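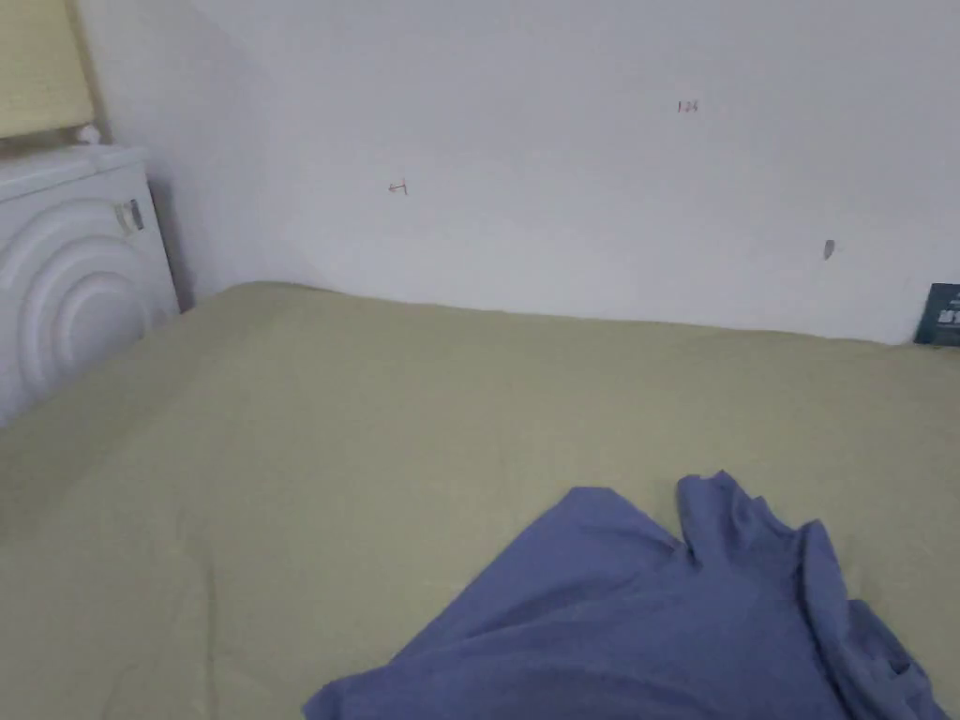 Couldn't the lobby just be brighter, Chacko wanted to know on the phone this morning, and do we really need all these lamps?

2025-03-19, bench notes, Unthorpe lobby lighting

Fair question, and I've been chewing on it all day. The lobby is plenty bright already, if you go by the meter. Those ceiling spots pour light straight down onto the floor tiles and leave the walls gray, so you walk in and feel like you're in a parking garage with nice chairs. What I want is light on the walls! So today was all about the wall washers, and I had a great time.

Set up the mock wall in the back half of the shop, full height, with the textured plaster panel on the left and the smooth one on the right. Hung the Cernumik heads on a scrap of track so I could slide them in and out. All at 3,000 K, same as the drawings.

Track at 40 cm off the wall: awful on the textured side. Every trowel mark throws a shadow and it looks like a cliff. The smooth side is okay but there's a hard scallop at the top.

Track at 70: much better. Scallops soften and start to overlap. Texture reads as texture and you still want to touch it.

Track at 100 cm: lovely. Really lovely. Even from top to skirting, and the plaster looks like cloth. I stood there grinning for a while. The catch is that 100 puts the track right where the sprinkler run goes on the long side, so I need to look at that drawing again before I get too attached.

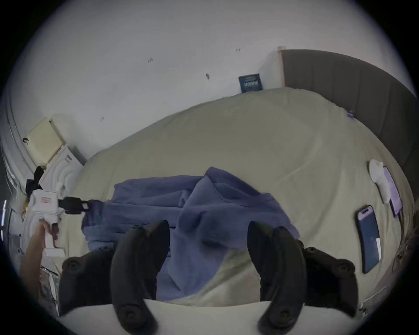
Purplish-blue top on the olive-beige sheet, plain wall behind.

Tried dimming next, since the evening setting matters more than the daytime one in my opinion (guests mostly check in after dark). The first driver gets down to a low glow and then drops out with a click. You can hear the click from across the shop, so you'd surely hear it at the front desk at midnight. Swapped it for the second driver from the February order and that one goes all the way down, smooth as anything, no buzz. Using that one. Label on the old one says DO NOT USE in my handwriting, please believe it.

Then the fun part, fabrics. Floltance sent the upholstery swatches for the bench seats, eight of them, and I pinned them to a board under the wall wash to see what the light did. The rust one I loved on the website goes brown and sleepy. The dark green holds up beautifully, and with the dimmer low it gets this deep bottle color that made me want to order it for my own house. The oatmeal is fine, a bit flat. The mustard is out, it turns the plaster next to it a sickly yellow, which I did not see coming
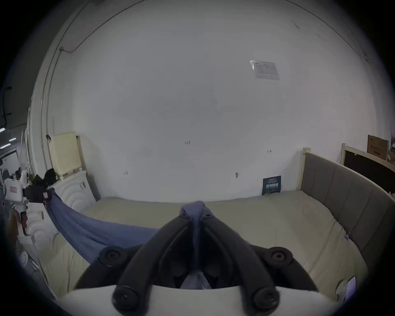 and which probably means we should check the rug too, because there's a lot of mustard in the border and it sits only a hand's width from the wall. If it bounces the same way we'd get a yellow stripe along the bottom of our beautiful even wash. Need the actual rug or a decent offcut for that. A printed picture of it is no use at all, tried it.

Table lamps: I still want 3 of them, two on the long console and one by the window seat. People need something at face height or everybody looks tired. Shades in the plain linen, not the pleated. The pleated ones make stripes on the wall wash and spoil it.

Glare check from sitting height: fine from the bench, fine from the desk, not fine from the low chair by the door. You look right up into the second head. Tilted it a few degrees and added the honeycomb insert, which fixed it and cost us a little light. Worth it.

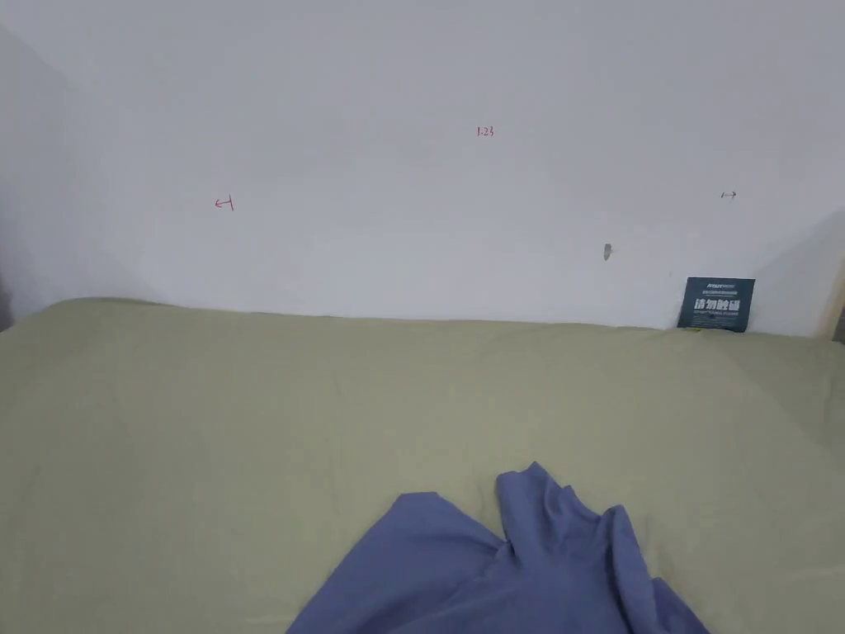
What about the stairs, came the shout from the other bench while I was packing up, won't they look like a black hole next to all that? Good point, and I hadn't planned for it. One more head on the return wall might do it, or a strip under the handrail. I'd love to try the handrail.

To do:
Sprinkler drawing, long side, can the track sit at 90?
Ask Floltance for a bigger piece of the dark green
Rug offcut
Stair test with the handrail strip, around 2 m of it to start
Call Chacko back and invite them over to see the wall with the shop lights off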